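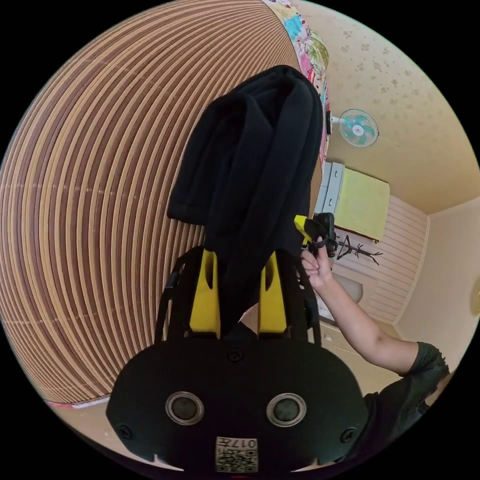

Small room.

I have lived in small rooms most of my adult life, and I'd like to say a word for them, because everybody I know seems to be saving up for bigger ones.

My last move was in February, into a place that comes to 383 square feet if you count the closet (the landlord counted the closet). Before that I was in a two-bedroom out past Gallardo with a dining room I walked through on my way to other rooms. I ate in it maybe twice. It had a table, and the table had mail on it, and under the mail was older mail. I paid to heat that mail for 3 winters!

People feel sorry for you when you go smaller. They tilt their heads. My aunt asked if I was okay for money, and a guy I used to work with at Tallus wanted to know where I was going to put everything, as if everything was a fixed amount that had been handed to me at birth. I sold a lot of it. I gave away a sofa that took four of us to get down the stairs, and I have missed it once, when I had the flu.

What I like is that I know where the scissors are. I can vacuum the whole place from one outlet. If I drop an earring it has very few places to go. And I've gotten picky in a way I enjoy, so that when I see a lamp in a store I have to think about which lamp would need to leave, and usually I like the lamp I've got.

Now, the bad parts. You can't fry fish, or you can, but then you sleep with it. Having more than two people over means somebody sits on the bed and pretends that's normal. And I'll admit I rent a storage unit, which my sister says is cheating. She's probably right. It's got skis in it, and the Christmas stuff, and 126 records I haven't played since I don't know when.

I also don't buy the idea that tiny places are good for everyone. If you've got kids, or a tuba, ignore me. Plenty of families are jammed into one room with no choice about it, and I'd never tell them it's charming. My complaint is with people like me, one person with a normal amount of coats, who were taught that the next place has to be larger than the last one or something has gone wrong.

There's a new building going up in Astik, and the sign out front promises "room to grow." I walk by it on my way to the bus. I'm fifty-one, I'm done growing, and I'd take a decent window and a door that shuts properly over another room to dust. My door sticks, by the way. I've called about it and they say they're sending somebody.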